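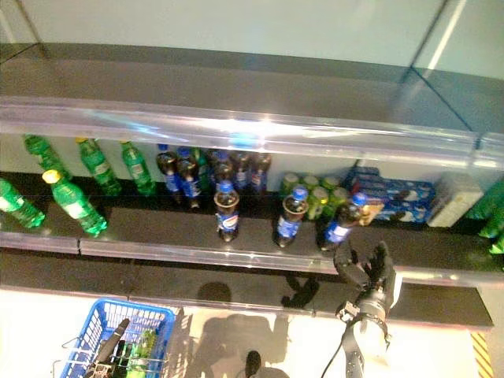 Rules for shelf picking by a two-handed robot in a mock retail bay

Community Help > Robotics in Retail > Safety and Working Practice
Posted 13th September

Clestonora Operations Desk

Our organization runs a practice bay in which a two-handed robot picks drinks and packaged goods from an ordinary shelving unit and places them in a shopping basket. The robot holds the basket in its left hand and picks with its right. The work is done under remote supervision, and we expect to complete 300 picks before our internal review in February.

We have been asked to put our working rules in writing before the review. At present we have a short sheet that covers the emergency stop and the floor marking, and very little else. We would be grateful for guidance on the following points.

First, whether the clear rail along the front of a shelf should be treated as an obstacle in the rules, or left to the judgment of the operator. Second, what should be done when a bottle is leaning or lying down before a pick begins. Third, who may enter the marked area to tidy the shelf, and under what conditions. We are also uncertain whether a pick should be counted as a success if the correct product is removed but a neighboring one is knocked over.

We have a risk assessment for the robot itself, supplied at installation. It says nothing about merchandise.

Solís Workplace Practice

The rail should be named in the rules. Clear acrylic is difficult to see on a camera feed, particularly where overhead lighting produces glare on it, and an operator who is watching the bottle may lose track of the rail altogether. We recommend the following wording, which may be adapted: "The hand shall clear the top edge of the front rail on approach and on withdrawal. Contact with the rail shall be recorded, whether or not the product is obtained." Where glare is persistent, the light should be moved or shaded before the session starts. A strip of matte tape along the top edge of the rail is also acceptable if your project permits changes to the fixture.

With regard to leaning products, the rules should separate the condition of the shelf at the start from any change during the session. If your trials are intended to represent a shop in use, leaning and fallen bottles are a normal condition and need not be corrected. They should, however, be recorded at the start so that they are not later charged to the robot. If a product leans during the session and remains behind the rail, work may continue. If it rests on the rail or projects over it, the session should be stopped and the product put right by hand.

Entry to the marked area is the point on which we would advise the least flexibility. The person entering should hold the means of restart for as long as they are inside, and a verbal agreement with a remote operator is not sufficient. The robot should be in a protective stop, with the basket set down first if this can be done safely. A basket held by a stopped hand may still fall if power is removed, and the person tidying the shelf will often be directly beside it. The load limit for the basket should be stated by weight. Bottles of different sizes make a limit by item unreliable.

Please note that the hazard striping on the floor marks a boundary and does not guard it. Your assessor should decide whether a barrier or a presence sensor is also required, having regard to the reach of both arms and the stability of the robot while it is carrying a load.

Billine Test Floor

We agree with most of the above. On counting, use 2 columns, one for the product and one for the shelf. A pick that takes the right bottle and knocks down its neighbor passes the first and fails the second. We used a single column for 13 sessions and had to go back through all the recordings.

Also check the cables on the forearm before every session. Ours caught on the lower rail.

Clidora Support

Your installation assessment should be extended to cover the goods. Ask the supplier for the form. Glass should be kept out of the bay until that is done.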